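Jobs & Calls > Sorting and Reuse

Item sorters wanted, Narwood site, August intake 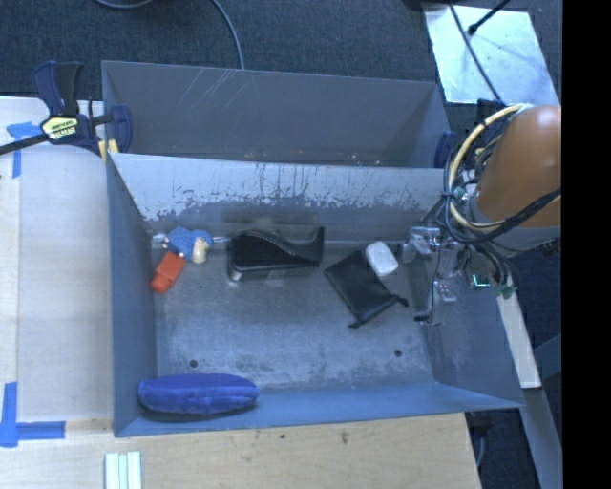 Pirnidard is hiring item sorters for the small goods line at Narwood. The work is to empty bins of mixed household items, identify each item and enter it under the correct category in the Mota list. The list has 51 categories, and new sorters are trained on all of them. Bins are gray metal with sloped walls, and contents vary: a plush toy, a blue sponge and a flat black pouch can lie on the same bin floor. Soft goods, foam and small blocks are recorded separately. Pouches and wallets are opened and checked before they are entered.

Each sorter handles up to 400 items per shift. Shifts start at 7:00 a.m. and include two paid breaks. The work is done standing at a table, with frequent reaching down into the bin - please consider this before applying.

Requirements:
- able to lift 15 pounds
- good close vision, with or without glasses
- basic typing
- legible handwriting for bin tags

Previous sorting or warehouse work is useful but not required. Training takes three shifts and is paid at the full rate. Applicants complete a trial sort of 100 items at our Cemholm office before an offer is made.

To apply, send a one-page work history to Costel Grecu, Pirnidard, Cemholm office. State which shifts you can work and your earliest start date. Applications without shift times will be returned.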